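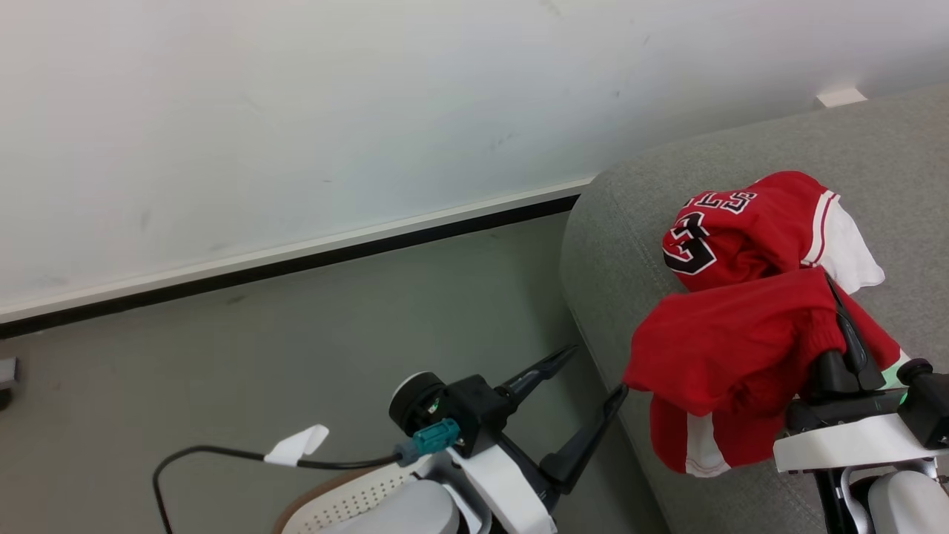 Red top on the gray sofa, black baseboard behind.

Sofa Clothes: Frequently Asked Questions
Zutasberg Shared House, common room and laundry

Why is there a FAQ about clothes on the sofa?
Four people asked the same things in May and got different answers depending on who was in the kitchen. These are the answers we're sticking to.

Isn't the sofa fine for a few minutes?
So everyone says. I have yet to see a sweatshirt leave a sofa in a few minutes. If you're about to fold it, fold it. If you're going to eat first, take it to your room.

Is there a basket for things left behind?
Yes, on the shelf by the dryer. Anything still on the sofa at 9 in the evening goes in there. It stays two weeks and then goes in the donation bag by the front door.

How should I fold a top with big letters or numbers on it?
Inside out, lying flat, sleeves in, then in half from the bottom. Some people roll theirs and swear it saves space. I tried it for a month and got the same full drawer with rounder things in it. Do try not to leave a heavy print bunched up, though. Thick lettering can crease, and once it has a hard line across it you're mostly stuck with the line.

Can I iron the crease out?
Not straight onto the print. Turn the top inside out, put a dish towel over it and use low heat. Elīna Butkienė says steam from the shower works just as well. I'm not convinced, but it costs nothing and can't scorch anything.

Will red come off on the upholstery?
Dry, probably not. Damp is another matter, and new red cotton is the one I'd trust least. Nothing damp goes on the sofa in any color. There are two racks in the laundry.

What about the "color catcher" sheets people keep buying?
Use them if you like. I still wash reds separately for the first few loads, particularly anything with white panels or striped trim, and I wouldn't hand that job over to a sheet of paper.

There's lint all over the cushions. What takes it off?
A damp rubber glove, wiped in one direction. The Brisulex roller in the closet does work, but it runs through refills at a rate that makes me suspicious of whoever designed it. Speckled fabric hides a lot, so run the glove over it even if it looks clean to you.

And marks on the wall or floor?
Warm water and a soft cloth first, always. Pui-shan Peng keeps a melamine sponge under the sink for scuffs. Go easy with it on paint -- it can leave a shiny patch that shows up worse than the mark did.

Can we push the sofa right up against the wall?
Please leave a gap. The vacuum nozzle needs to get along the baseboard, and socks go down there.

I think my top was donated. Can I get it back?
Check the bag first. It goes out when it's full, so you may be in luck. After that, no.

Who do I ask about something that isn't here?
Leave a note on the laundry door.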